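Equipment notebook, Tuserby arena football, July

Started 7:40. Turf panels from the Simine rink were still rolled up along the east boards, so I did helmets first.

Helmets: went through the whole rack. Two have cracked jaw pads and one has a stripped face mask clip. Pads swapped, clip waiting on parts. The clips we got with the last order are the long style and don't seat on the older shells. Don't force them. I put them in the bottom drawer with a tag.

Footballs: gauged the practice set before the morning session and again after. Nine held pressure overnight. Two dropped and both leak at the valve. I put glycerin on the needle for one and it stopped bubbling in the bucket, so it goes back in the bag for now. The other is for kicking drills only. We need a second gauge. The one we have sticks at the low end and you have to tap it.

Rebound nets: the left net is still slack at the top corner. Retied with new cord at the upper three grommets. A ball off the middle comes back fine now, off the corner it still dies. I think the crossbar sleeve has slipped, will need the lift to check. The lift is booked by the ice crew until 2.

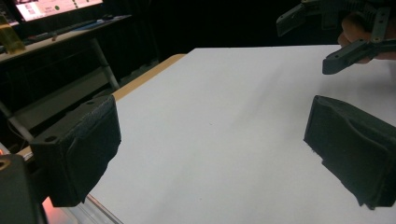 White table with the tan wood edging.

Sideline pads: pulled the Kendovier set and the Bilgin set out to compare. Kendovier foam is stiffer and the cover zips instead of lacing. Bilgin is easier to hang alone. After the scrimmage the Bilgin pads by the home bench had slid down the boards and left a gap at the top. Same hooks on both, so it may be the strap length. Shortened the straps on 10 of them, left the rest as they were so we can compare after the next practice.

Turf: rolled out after lunch. Seam at the far goal line lifts when you drag a foot across it. Taped for now. Whoever unrolls it next, start from the bench end, the panels line up better that way.

Season tape log is at 1,526 yards. Ordered more of the wide white, we are nearly out. Plenty of the narrow.

To do: face mask clips (short style), second gauge, look at the crossbar sleeve, sweep rubber out of the visitor bench area. Key to the pad cage is back on its hook.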